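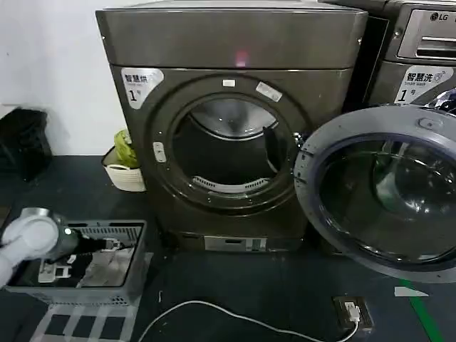 Maricica Dumitrescu objected that a rule which cannot be checked in under a minute will not be checked at all, and she asked for the first draft of the Tiretti site rules to be cut by half. Most of her cuts are kept in this chapter.

Chapter 2
Working Rules for Robots in Shared Utility Rooms

A laundry room is a fair test of any set of rules. Machine doors swing out into the walking space, leads run over the floor, and small tools are picked up and put down many times a day. At Tiretti the dryer and washer carry labels, "Smart dry" and "Smart wash", each with the number 1, and the written task sheet uses the same names. A task sheet that says "the left machine" fails as soon as someone stands on the other side.

The Wuvum log used in this chapter holds 1,367 entries. Of these, 257 were stops, and each stop was given a cause code by the person on shift. We return to the codes in section 2.4.

Three terms are needed first. The reach zone is the floor area the arm can cover at full stretch. A held item is anything in the gripper, powered or not. A open-door state is any period in which an appliance door stands inside the reach zone.

2.1 Before the task

Walk the floor. Note every lead and floor socket on the plan. Keep 600 mm clear on the side where people enter. Check that crates for attachments are in their marked places, and record any door left open.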